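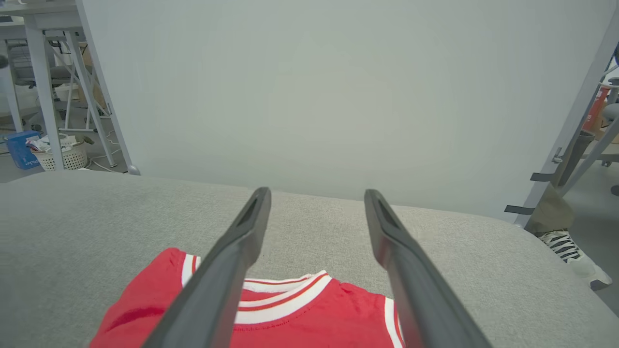
*A two-finger gripper over a red garment with a striped collar. The gray surface underneath is covered in fabric.*

A robot arm that handles clothes is a machine with a price, and the price is only one part of what it costs. Before a school, a laundry or a workshop gets one, a person has to write a plan. The plan lists what to buy, where it will go, and how much money to keep back for later. The steps are the same ones you would use to plan for a fish tank or a bicycle. The numbers are larger.

## Start with the job

A plan starts with one sentence that says what the robot must do. "Help with laundry" is too wide. "Pick up one shirt from a flat surface and put it in a basket" is better, because each part can be checked. How heavy is the shirt? How far away is the basket? How many shirts are there in a day?

Cloth is a hard job for a robot. A wooden block keeps its shape when you pick it up. A shirt bends, folds and slides, and it looks different every time you put it down. A buyer who has cloth in mind needs to ask about cloth, and should bring a shirt to the test.

## The parts on the list

A working setup has several parts, and each one gets its own line.

- **Arm.** The part that reaches. Longer arms cost more and need more floor.
- **Gripper.** The "hand" at the end of the arm. Two fingers that open and close are a common kind.
- **Camera.** It lets the computer see what is near the gripper. It may be sold separately.
- **Work surface.** A table, a bench or a padded top. Its height must suit the arm.
- **Computer and software.** The software may have a yearly fee.
- **Small things.** Cables, power strips, clips, baskets and boxes. They are cheap one by one, and they are easy to leave off the list.

Fingers deserve a closer look. Wide, flat fingers can hold a fold of cloth. Thin ones can slip under an edge. Many grippers let you change the fingers, so a buyer can try 2 shapes without paying for a second gripper.

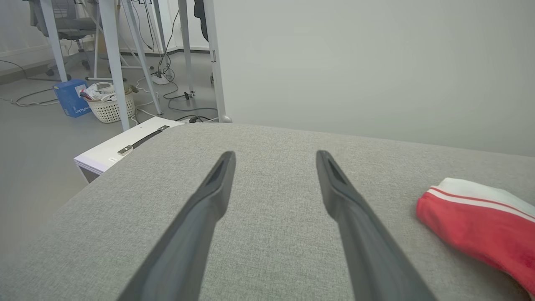 ## A sample budget

Aminu Lawal plans equipment for a small workshop called Reltwood. He wanted a spare set of parts for an arm the workshop already had. He was allowed to spend 1200 dollars, and he wrote down this:

| Item | Dollars |
|---|---|
| Gripper with fingers | 672 |
| Cables and power strip | 100 |
| Left over | 428 |

To find the last number, add the first two and take the answer away from 1200. You can check it on paper.

The left-over money is called a *reserve*. It has a use. Fingers wear down, plugs get bent, and parts have to be mailed. Aminu does not spend the reserve on extras in the first month — he waits to see what breaks.

## Comparing two sellers

Aminu asked for prices from two shops, Jamum and Lurngate. A written price from a shop is called a *quote*. Jamum's quote was lower, but mailing was not included. Lurngate's included mailing and a spare set of fingers. Once the same items were on both lists, Lurngate cost less.

Ignacio Zúñiga checks the quotes at Reltwood. He asks each shop the same questions:

1. What is in the box?
2. What must we buy separately?
3. How long does delivery take?
4. Who fixes it, and what does the repair cost?
5. Will it fit the arm we have?

A "no" to question 5 ends the discussion.

## Planning the space

Measure the room before you order. Mark the arm's full reach on the floor with tape, and keep chairs and walkways outside the tape. Find the wall outlets and plan a path for each cable. Write the tape measurements in the plan, next to the prices.

Reltwood orders in June and checks its parts list every Friday. Anything used up that week goes on the next order.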